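Packing up the play kitchen

Feb 26, 2021

We are moving the play kitchen out of the back room and into boxes. It has been set up there since August, and the room is needed for other things now. I thought it would take an evening. It took two, mostly because I decided to sort everything before it went away instead of tipping it all into a bin like last time.

Last time was the move from Isham. I had one large tub and I put everything in it, plates on the bottom and food on top, and when we opened it again there were small pieces under all the big ones and the lid had cracked from being stacked on. I did not want to do that again.

The set itself is a mix. The base of it was a Jolico starter box that we bought used. The listing said 50 pieces. I have never been able to say whether that was true, because by the time it got to us it had already been mixed with somebody else's toys. After that we added to it from thrift stores, and a few things came from the school sale in Parkano Street. None of it matches in any strict way, but most of it is in the same soft colors, so it looks fine together on a shelf.

I cleared the white table and started with the dishes. The big lavender plate is the largest thing in the set and everything else has to be packed with it in mind. It won't go in a shoebox. The green colander is the other awkward one. It's oval, so round bowls don't sit in it well, and the holes collect crumbs, modeling dough and whatever else is going around. I put the small green bowl next to it to see if it would nest, and the bananas ended up down at the front of the table, where they stayed for most of the first evening.
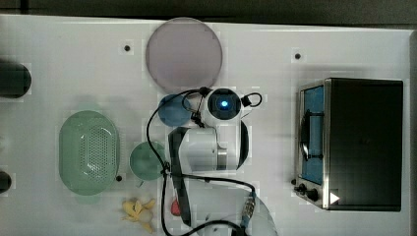
Washing

I wash everything before it goes into storage. This is more work than it sounds, but sticky plastic in a closed box for months is worse.

For the dishes I use warm water and regular dish soap in the kitchen sink, and an old toothbrush for anything with holes or a rim. The colander took the longest. I soak it first, then brush from the back so the dirt comes out the way it went in. Bowls and cups only need a wipe and a rinse.

The food gets treated differently. Some of the pieces we own are hollow and have a seam, and if water gets inside it doesn't come out again. I threw away a toy tomato a couple of years ago for that. So now the food gets a damp cloth with a little soap on it, then a second cloth with plain water, and nothing goes in the sink.

Then it all has to dry. I leave it on towels overnight. I used to pack things when they felt dry, and they usually weren't.

Sorting

I tried sorting by color first, since the dishes nearly do that on their own. It looked nice and was no use to anyone. A child who wants to make lunch wants a plate and something to put on it.

So I sorted by what gets used together. Plates, bowls and cups are one group. Fruit is another. Bottles and jars are the third, and that's a small group, with the ketchup bottle being the main thing in it. The ketchup gets played with more than anything else in the kitchen. It goes on fruit, on bread, on the dog's blanket. It has a white label and I'm careful to keep that part out of the water.

The fruit is spread over a few different sets and the sizes make no sense next to each other. The peeled banana is my favorite piece. The peel hangs in strips, which means it catches on everything, so it goes in last and on top. The peach, the strawberry and the orange slice are easier. I lined them up along the edge of the table so I could see what we had, and laid the ketchup down behind the green dishes because it tips over when it stands.

The big black suitcase is what I settled on for the larger pieces. It was lying flat at that end of the table already, and we won't be needing it for travel any time soon.
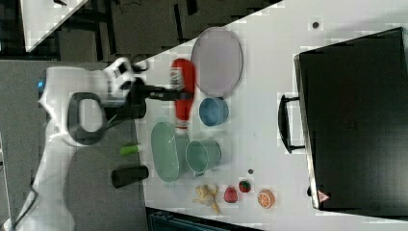 Fruit along the front, dishes and ketchup behind, suitcase on the right.

What went where

The large plate goes in the suitcase first, flat, with a dish towel under it and another on top. The colander goes next to it upside down. The oval dish and the green cup go together in a cloth bag so they don't drift apart, and the blue bowl goes in there too.

Fruit goes in a shoebox from Lubis, which is the right depth. I put a sheet of paper between the layers. The ketchup is too long for the shoebox and went into the suitcase along the side.

I wrote the contents on a strip of masking tape on each box. I used to number the boxes and keep a list, and then I lost the list.

I weighed the shoebox on the kitchen scale because the scale was out. It came to 276 grams with the lid on.

Left over

There were 5 pieces that I couldn't place in any group. A couple of them are from a doctor's kit and one may be part of a game. I put them in a jar on the windowsill, and if they haven't been asked for by summer they'll go to the thrift store. The towels are in the wash and the table is going back against the wall tomorrow.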